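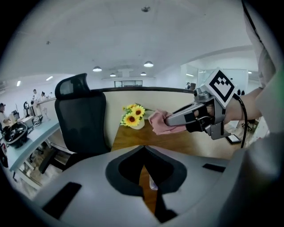
Ticket: Pom routine music skips on playback after upload to Didport
Opened by: Sioned Ellis, Morris Dance Team
Opened: 23 October 2025
Status: Open, waiting on requester

Hi all, I coach the pom squad and I'm stuck! I uploaded our competition mix to Didport and when I play it back from our team page it jumps ahead, always in the same spot, right before the kick line. The dancers hear it too, so I'm not imagining things. The file plays fine on my laptop (I listened all the way through, twice, with headphones). It also plays fine in Zarkari, the editor I cut it in back in June.

What I've tried so far:
Deleted the file and uploaded it again. Same skip.
Used a different browser. Same skip.
Played it through the Emum speaker in the gym and then straight from my phone. Same skip on both.
Renamed the file with no spaces, which somebody on the coaches' board swore by. Nope.

It drops four counts, so by the time we hit the ripple everybody is early and the back line is staring at me. I've had them dancing to my laptop in the meantime – fine for practice, no use at all on competition day when the sound table pulls the track from your system.

Update, same day. I found the export settings in Zarkari. The mix was saved with a variable bit rate, and I honestly don't remember picking that. I saved a new copy at a constant 300 (it let me type in any number, so I did) and uploaded that. Now the skip is smaller, around 2 counts, but it's still there. Is that a good sign?

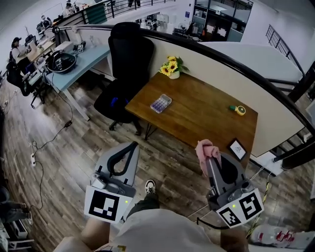 Do I have to withdraw our entry to replace the music?

The entry stays as it is, and you can swap the track from the Music tab until the deadline shown on your team page. Your performance order and roster aren't touched.

OK, good, that's one less thing to worry about. I've swapped it again just now and left the old version in the archive folder in case you want to compare them. The spot to listen for is the whoosh right after the second voice-over, where I glued two songs together.

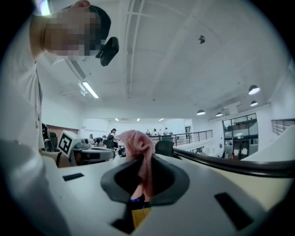
Cledwyn Kneath: Thanks, Sioned, I listened to both versions. I can hear the jump and it lands on your join. I think our converter is trimming the silence between the two songs. Could you export once more as WAV, with the whoosh merged into the main track, and upload it under Music, Original Quality? That option skips the converter. Please leave the old files where they are.

Will do, I'm at the gym till late so it'll be tonight. We run the routine full out at 4 tomorrow, and I'll post how it goes on here.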